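Trolldale Sloping-Wall Metal Bin

Item 1128
Supplied by Lasmont
Finish: grey
Delivery: flat on a pallet, one bin per pallet

The Trolldale is a rectangular metal bin for loose parts, offcuts, blocks and other small goods that need to be kept together on a bench or stand. The floor is flat and the walls slope outwards to the rim, so items that land against the side slide back to the bottom. It has no lid and no dividers as standard.

We have sold the Trolldale for five years. The current version replaces the earlier one with the folded rim, which is no longer made. Spare feet for the old version are still in stock, but the old lid is not.

What it is for

Most customers use it for sorting and holding parts between two stages of work. It is also bought by builders' merchants for sample blocks and tile pieces, and by schools for workshop scrap. It is not suitable for food, and it should not be used to hold liquids. The corner seams are not sealed.

The walls are tall for the floor area. If people will be reaching in by hand all day, put the bin on a low stand or choose the Distia, which has the same floor with lower walls.

Sizes and stands

The bin comes in one size. The stand is sold separately and comes in two heights. Both stands bolt to the underside of the bin through four holes, and the bolts are in the bag taped inside the stand leg. Use a 16 mm spanner. Do not drill extra holes in the floor of the bin, as this will leave sharp edges and end the guarantee.

If you are standing the bin on an existing table, check that the table is level and wider than the base. Rubber feet are included for this.

Accessories

Low stand
High stand
Lift-out floor mat, black
Label holder, clips over the rim
Lid, two-piece, hinged in the middle
Set of four rubber feet (spare)

The floor mat is worth ordering if you handle anything brittle. It cuts the noise a good deal too. The mat is cut to the floor size and lifts out for cleaning, but it will not fit the Distia without trimming because the corners are a different shape.

Care

Sweep or vacuum the bin out before washing. Use warm water and ordinary washing-up liquid, then dry it with a cloth. Do not use wire wool. The floor will pick up scuffs in normal use and these do not affect the strength of the bin. Dents in the walls can usually be knocked out from the outside with a rubber mallet. 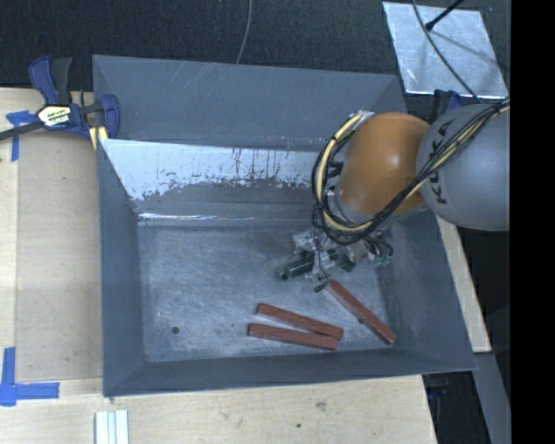 Grey metal bin with three reddish-brown blocks on the floor.

Ordering and delivery

Orders of up to 16 bins leave our own store. Larger orders come straight from the Sotomayor works and take longer, and we will confirm the delivery week when you place the order. The works closes for part of December, so please order early if you need bins before the new year.

A tail lift is provided on request. Please tell us if there is a step or a narrow gate at your address. Check the rim and corners before signing, and write any damage on the delivery note.

Unused bins can be returned in their original packing. Bins with a stand already fitted cannot be returned unless faulty.

For trade prices or questions about fitting, ask for Emiliano Sepúlveda at the Lasmont sales desk and quote the item number.

Page last updated 2022-08-29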